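I got to Haruna a little after nine in the morning, which I'd been told was the quiet hour, and it was not quiet. The phone rang twice before I had my coat off. The woman who runs the place (she asked me to leave her name out, "my customers know who I am and that's plenty") waved me past the counter and into the back, where she cuts keys, rebuilds old locks and drinks an alarming amount of tea.

I'd wanted to talk to a locksmith for ages, mostly out of plain nosiness. I lose my keys constantly! So my first question was a selfish one: does she ever lose hers?

"Once," she said. "I was nineteen and I dropped them down a storm drain in front of a customer. I'd just finished telling him to be more careful with his." She laughed so hard at this that she had to put her mug down.

She came into the trade sideways. She'd been answering phones for a small outfit in Teltport, the next town over, and the owner let her play with a box of dead padlocks between calls. "I'd take one apart and all the springs would go shooting across the carpet. I spent more time on my hands and knees than on the phone. But I liked that there was always an answer in there somewhere. A lock is either going to open or you haven't understood it yet."

She stayed there 14 years, then opened Haruna in a shop that used to sell curtains. The curtain rails are still up, and she hangs her jackets on them.

We got talking about house keys, and I confessed that I carry seven and can identify maybe three. She held out her hand and I gave her the bunch. She sorted through it in a few seconds, like someone looking through a deck of cards. One was for a bike lock, one was for a filing cabinet, and one (this hurt) was for an apartment I moved out of in college.

"Everybody does this," she said. "People are scared to throw a key away. They think the minute it's gone, the door is going to turn up. I tell them to put the mystery ones in an envelope, write the month on it and stick it in a drawer. If you write April on it and you haven't opened it by the next April, let it go."

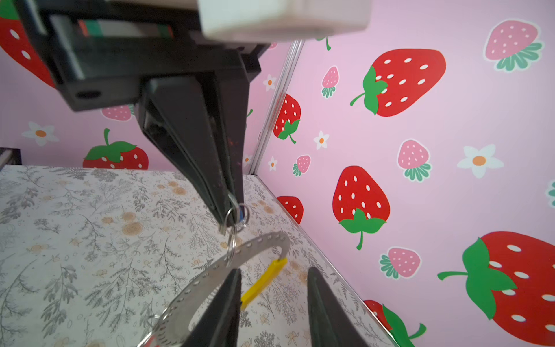 Split rings, with a perforated metal arc and a bit of yellow.

She has strong feelings about key rings too. Cheap ones stretch, she says, and then the keys work their way around to the gap and slide off in your pocket, or worse, in the parking lot. She likes a thick split ring, even if it wrecks your fingernails, and she'd like people to hang a lot less off it. "I had a fellow in with a bunch that weighed more than a can of soup. Bottle opener, flashlight, a little photo frame. He wanted to know why his ignition was wearing out."

So what does she carry herself? Four keys, no decorations, on a loop of red cord. I was a bit let down, to be truthful. I'd pictured one of those huge jailer's rings.

The jobs she likes best are the old ones. Last spring she was called out to a farmhouse on the Trokham road where the front door hadn't been opened in 40 years. The family had always gone in through the kitchen, and now a granddaughter was getting married and wanted her pictures taken on the front steps. "The lock was packed solid with paint. Layers of it, green and cream and a sort of terrible brown. I took the whole thing off and brought it back here, and it sat in that tray over there for a week while I picked at it. It was a lovely lock under there. Really heavy, beautiful brass. I made them a new key and the grandmother cried, and then I nearly cried, and then they gave me a pie."

What kind of pie? "Rhubarb. Very good."

I asked about lockouts, expecting horror stories, and she said most of them are pretty gentle. People are embarrassed, so she talks about the weather. She's met a lot of dogs through mail slots. The late calls wear her out, though, and these days she passes anything after ten at night along to Fovemari, a bigger firm with a proper rota and younger knees.

Before I left she walked me over to the wall of blanks, all the uncut keys hanging on their hooks in rows. There are 468 hooks, and she knows this only because she put up every one of them herself over a long holiday weekend. She still reaches for the right blank without looking. I tested her on it with my own front door key and she had its match off the wall before I'd finished asking.

She cut me a spare while she was at it. I gave it to my neighbor that same evening, and I've already had to go and knock for it.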